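# Chapter 2: Baskets, Bread and the Bare Table

Before you start: read chapter 1 again if you skipped the part on surfaces. Most people skip it. Wipe-down order, cloth folding, all of that is assumed from now on.

This chapter is about setting out bread. Sounds like nothing. At Gornura, where Gintarė Grigaitė trained table staff before she wrote the notes this book grew out of, it took up the whole first week of the March intake. Trainees complained. Then they worked a Sunday lunch and stopped complaining.

**By the end of the chapter you should be able to**

- name the parts of a woven basket and say which ones get dirty first
- place a basket square to the table edge without fussing at it
- decide when to line and when to leave bare
- put bread in so the guest can get it out again

Key words: *rim, stake, weave, flare, base, liner, crumb side.* Learn them now. The exercises use them without explaining.

## 2.1 Looking at the empty basket

Start empty. Always. A basket with bread in it hides its own problems: old crumbs, a broken strand, a base that rocks. 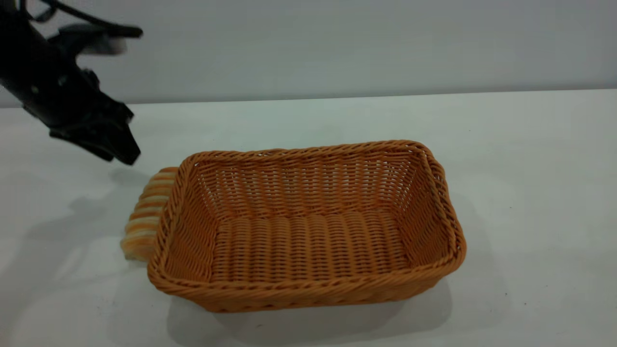

Bread baskets come in three shapes you'll meet often: round, oval, rectangular. Round ones are forgiving, no front or back, put it down and walk off. Rectangular ones show every mistake. Get the long side running left to right, as with the orange-tan one on the white table, and the eye reads it as straight even when it's a little off. Look at the floor of that one too. The strands run front to back in ridges, and ridges hold crumbs. Brush along them, never across. Across just packs the crumbs in deeper.

Parts, quickly. The **rim** is the thick bit at the top, usually twisted or braided. Carry from here. The **stakes** are the uprights. The **weave** goes in and out of the stakes, row on row. The **flare** is how far the sides lean out. More flare, easier reach, less bread standing up on its own. The **base** is the base.

Natural or synthetic? Check the supplier sheet, don't guess from across the room. Synthetic can usually be rinsed. Natural willow wants a stiff dry brush and then air. Soak it and it warps, and a warped basket rocks for the rest of its life. Darius Pärn, who ran the stores at Standberg, kept a shelf of rockers for window displays. Fine use for them. Not on a table.

**Check yourself.** Press one finger on each corner of the rim in turn. Any movement at all, put it aside.

## 2.2 Placing it

Center first, then adjust. Beginners do the reverse, start at the edge and creep inwards, and end up with a basket that is neither in the middle nor at the side.

Lower it flat. Both hands on the short sides, thumbs outside the rim. Thumbs inside means thumbs where the bread goes. Let go, step back one pace, look once. One correction allowed. If it needs a second, lift the whole thing and start over, dragging leaves marks on a pale top and makes an awful noise besides. 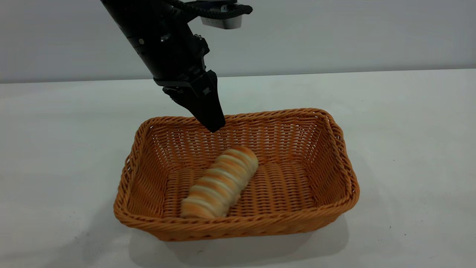 Step back far enough to see both long sides of the rim. The near one always looks longer than the far one, that's just perspective, leave it alone. What matters is whether the near side runs parallel to the edge of the table where the guest sits. Compare those two lines and ignore everthing else.

Lining. The old Vulero handbook lined every basket, every time, folded napkin, points up. We don't. A liner is for soft rolls, warm bread, anything seeded or dusted. A crusty roll with a dry base can sit straight on the weave and looks better for it. Ask the kitchen what's coming before you reach for the linen.

## 2.3 One roll or several

Several is easy, they prop each other up. One roll is the hard case. Too near a corner and it looks left over. Standing on end, it falls. Lay it down, top side up, and leave space for fingers all the way round. Tongs go beside the basket, handle toward the guest. 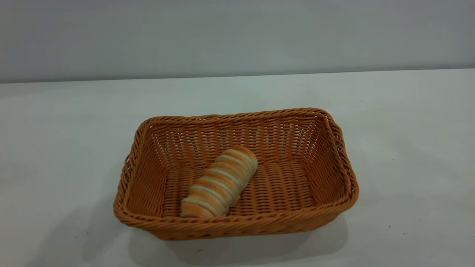 *Fig. 2.3. Single striped roll in a rectangular basket, no liner.*

Practice this one at home. Any roll, any basket, 14 times in a row, lifting everything away between turns. Write down what you corrected each time. Bring teh list to class, section 2.4 works from it.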